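Home Notebook Vats Recipes Fleece log Contact

Print | E-mail this page

Dye shed notebook
Dec 29, 2023

Back in the shed after the holiday shutdown and the first thing I did, before the kettle even, was lift the lid on Inga. I was braced for the worst. She'd been left with no heat on, a duvet round her and a prayer, and I fully expected a dead vat with a skin like old gravy. But no! Coppery scum on top, yellow-green underneath, that slightly swampy smell I've stopped apologizing to visitors for. Cold, obviously, and sulky, but alive.

For anyone reading this who's only joined since the fall: Inga is the big fructose and lime indigo vat in the far corner. The small one next to her hasn't got a name and doesn't deserve one until it behaves.

Plugged in the heater belt and left her to come up slowly. I did NOT stir. Wing-yan has written DO NOT STIR FIRST THING on the lid in grease pencil and I think it may be aimed at me.

While that was warming I weighed out fleece. We still have the last of the Clerkis wool from the spring shearing, the creamy one with the crimp, which I scoured before the break and dried on the racks. Final weight of what's clean and usable is 212 g. I had it down as a fair bit more in the fleece log so either I wrote down the greasy weight (likely) or the moths have been very tidy. Log corrected. Please, everybody, me included, write "greasy" or "scoured" next to the number.

The plan for this batch is a proper gradient, light to dark, same wool, same vat, same dip time, with only the number of dips changing. We've been promising Nundasell a set of sample skeins for their January evening class and every time I pull together what we've got it's a jumble. This one's merino, that one's whatever came off a sheep with no name, this one was dipped on a day the vat was exhausted, and so on. You can't teach anything off that. The darkest one in the current set isn't even indigo, it's logwood over something, and I only know because I was the one who did it and then lost the tag.

So. Soaked everything in lukewarm water with a drop of dish soap and went to have my tea.

Notes from tea, since Danilo was in too and we got talking. He thinks the streaking we had on the last batch was the wetting out, plain and simple. I'd been blaming the vat. His argument: the streaks were all in the middle of the skeins, where the ties were, and the ends were lovely and even, and if it was the vat you'd see it all over. I hate it when he's right before I've had anything to eat. He wants us to soak overnight from now on. I said an overnight soak in this shed in winter is going to be an overnight freeze, and he said well, take the bucket in the house then, and I said have you met my bathtub. We left it there. Today's batch got the whole morning in the bucket and looser figure-eight ties, in cotton, tied so I can get a thumb through.

Also from Danilo: the parcel from Cesside is here. It's the lime and the fructose but no indigo, which is back-ordered until January. I've checked the tin and we have 135 g left, which is plenty for feeding Inga and not nearly enough to start a second big one, so the second big one waits. I'm not heartbroken. I'd like to see the small vat sorted out before we go adding to the family.

Vat up to temperature after lunch. Bubbles clinging at the side, good bronze film, and when I drew a spoon through it the liquid underneath was clear amber-green, no cloudiness. pH strip says a bit low. I added lime, a level teaspoon slaked in warm water first, poured down the side of the bucket with the lid half on. One slow stir round the outside, one back the other way, then left it well alone to settle. (Wing-yan, I waited. I drank another entire tea waiting.)

Dips

First skein: one dip, straight in, hold under, work it gently with my fingers, no air, out through the surface close to the side so the drips don't splash. Came out that ridiculous lettuce green and turned while I watched. I've done this hundreds of times and I still stand there with my gloves dripping on my boots watching it turn. Ended up a pale washed-out sky.

Second skein: two dips, with a good long airing between. Third: three dips. You see how this goes. I'd intended to go on to eight but by the sixth the vat was visibly tiring, the liquid going from amber-green to a murky sort of pea colour, and past that point you're only rubbing blue onto the outside of the wool for it to come off on somebody's collar later. Stopped at six. I'll do the last two tomorrow after she's been fed and had a sleep.

Airing is where I've been cheating, I think. On other days I've gone back in as soon as the green was gone from the outside, and if you squeeze the skein open right away it's still green in the heart of it. So today I hung each one on the line inside the door, opened it out, turned it, and left it until I couldn't find any green at all even under the ties. It's slow! It's really slow. But the third skein is the best even mid blue I've had out of this vat, hand on heart, and I think the airing is most of it.

The other thing I'm noting is the rinse. Plain water first, then a short bath with a glug of white vinegar to knock the lime back, then plain again. The wool from before the break was a bit harsh in the hand and I'm fairly sure we'd been skipping the vinegar. Nobody's owned up. The new ones already feel softer, and they're still damp.

Judging the colour

I wanted to write this part out properly because it came up with Wing-yan on the phone and we went round in circles.

We've never had a decent way of saying how blue a blue is. "Darker than the last one" is no help to anybody, and taking skeins to the window works in June and is hopeless at this time of year when it's grey by mid-afternoon and the shed lights are yellow. Up to now I've been laying everything on the white enamel tray. On white, everything looks darker and bluer than it is. I fall for it each time. I come in the next morning and wonder who swapped my navy for denim.

Wing-yan says to judge on grey, which is the sensible grown-up answer. But I've been playing at the other thing too, putting blue against blue, because it's astonishing what that does to you. Put a blue down on a blue that's near it and all of a sudden you can see which way each one leans. Something you'd have sworn was plain blue goes quite violet. Something else goes toward green. On white you'd never catch it. 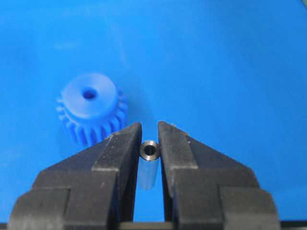 Which matters for us because indigo leans, and it leans differently depending on how it was done. My one-dip and two-dip skeins are both a little greenish next to each other. By the fourth dip it's swung round and there's a warmth in it, a bit of red if you squint. I always thought I was imagining that. I laid the four-dip across the two-dip and there it was, plain as anything, and I made Danilo come over and say what he saw without telling him first. He said "that one's more purple." So that's two of us.

I'd like to make up a little set of reference cards for this. Grey card, white card, and a couple of blues, one leaning each way, all matte. The shiny ones are useless, you just get the light bulb back at you. Danilo has offcuts of mount board at home and is going to look. We'd keep them in the drawer under the scale, in an envelope, and NOT leave them on the windowsill to fade like the last colour chart, which is now a chart of beige.

Small vat

Less good. Opened it mid-afternoon and it's a flat dull blue all the way down with no film and no smell to speak of. Strip says pH is fine so it's out of reduction. I've given it fructose and some heat and a talking-to. If it hasn't turned by tomorrow night I'm going to tip it into Inga a jug at a time and call it a feed. Wing-yan is against this (she thinks one sick vat makes two) and has asked me to try it on a jam jar of Inga first. Fair enough. Jam jar is on the shelf with masking tape on it, please don't throw it out, and please don't anybody drink it, I know it looks like nothing on earth you'd want to drink but I've seen what goes in your travel mugs.

Yardage and tags

Each skein for the class should be 70 m so that people can knit up a proper swatch and have enough left for the wash test. I ran the first two over the skeiner and they're right. The rest I'll measure dry, they stretch like anything wet. Tags are to have: wool, scoured weight, number of dips, vat, and the date. Tie the tag through the skein, don't tuck it in the twist. See above re: logwood.

Wing-yan is going to do the wash tests over at hers, three washes with white cotton stitched alongside, and one bit of each skein taped half under card in her south window for the light test. She wants the one-dip and the six-dip first. I've put them aside in the paper bag by the door.

For tomorrow

Feed Inga tonight before lights out: fructose, a bit of lime, no new indigo yet. Belt on low.
Wet out the last two skeins. In the house. In the bathtub. Danilo, you've won.
Dips seven and eight if the film's back.
Check the jam jar.
Ring Cesside about the back order and ask if they'll split it, half now and half when it lands.
More gloves, the mediums have all got holes in the right thumb.
Somebody's left a very nice blue wool toque on the peg and it has been there since before the break. It's got a splash of lime down one side. I've brushed off what I could, come and get it.

Print | E-mail this page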